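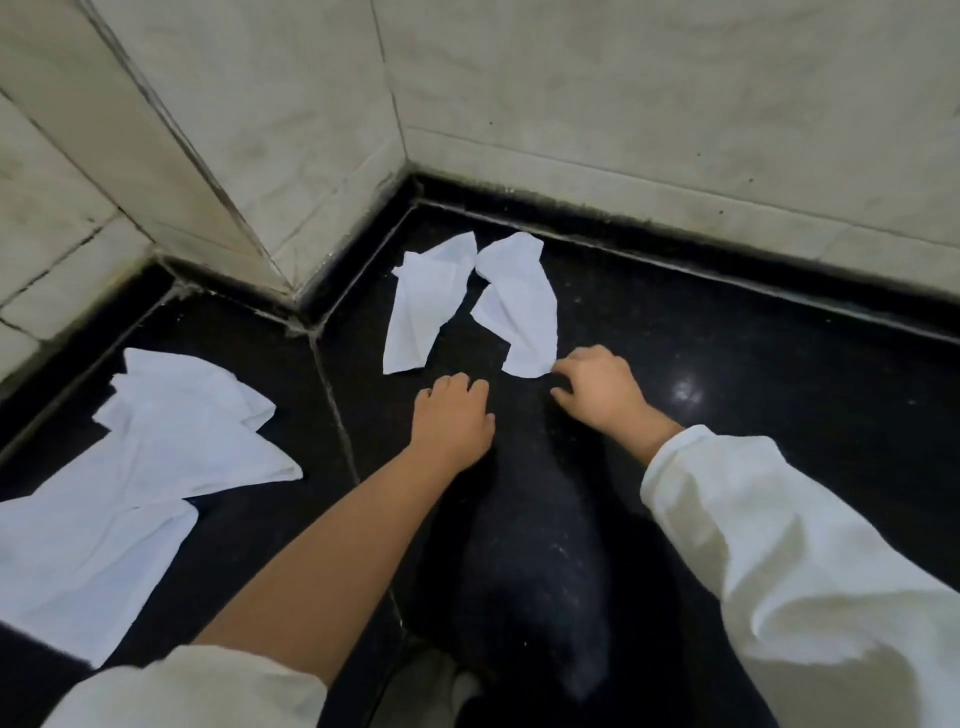
Why do socks go missing in the wash? Most of them never get as far as the wash. They come off in a hallway or halfway up the stairs, and by the time anyone gathers up the laundry one of the pair has already made other arrangements.

Home & Habits | Long Reads

My grandmother kept a biscuit tin of single socks from 1967 until she died, and when we opened it there were 121 in there. My cousin Letay Sisay laid them out on the bed in order of size, like a museum of small defeats. Two of them matched. They had been in the same tin, presumably for decades, and had never been introduced.

I have inherited the tin and, I'm sorry to say, the outlook. A single sock is very hard to throw away. To bin it is to admit the other one is gone, and everyone knows the other one will turn up the morning after the bin lorry. So in it goes, with the grey school ones and the one with the reindeer.

Veronika Pap ran a launderette in Bendale for ten years before selling up in August, and she has little patience with any of this. "People think the machine eats them," she told me. "They come in and look at me as if I'm in on it." She did find socks, mostly up inside the rubber seal on the door, or flattened against the top of a dryer drum where a customer in a hurry won't feel for them. She found far more in the legs of trousers and in the corners of fitted sheets, which will swallow anything up to the size of a tea towel. "Shake the sheet," she says. It's the nearest thing she has to a religion.

Sisters Feven and Selamawit Admasu shared a flat for most of their twenties and still disagree about what happened to the socks in it. Feven pins hers together before washing. Selamawit buys one kind only, black, a dozen at a time, and says that pairing socks is a hobby for people with no television. I tried her method for a winter. It works very well until the first lot fades and you buy the second, after which you own two sorts of black sock that look identical in the bedroom and quite different on the train.

There are, naturally, products. I was sent a set of Drado clips, small plastic jaws that hold a pair together through the wash, and I used them faithfully until I had lost all but one. It's in the tin. A mesh bag did better, though the socks came out in a damp lump and had to be prised apart by hand — a job I used to avoid by not owning a mesh bag.

The most sensible person I met was Mihret Gebru, who brought up four children in a house with one narrow airing cupboard. She keeps no tin. Odd socks go on the banister at the foot of the stairs, where everyone has to walk past them, and whatever is left at the end of the month gets used for shoe polish. Her children are grown up now and come home with washing of their own. The banister, she tells me, is as full as ever.

I went home and cleared out the tin. I kept the reindeer.

Published March 3, 2018

More in Home & Habits
The drawer with all the batteries in it
Who buys a second ironing board?
A short history of the good scissors
Letters: your airing cupboards, continued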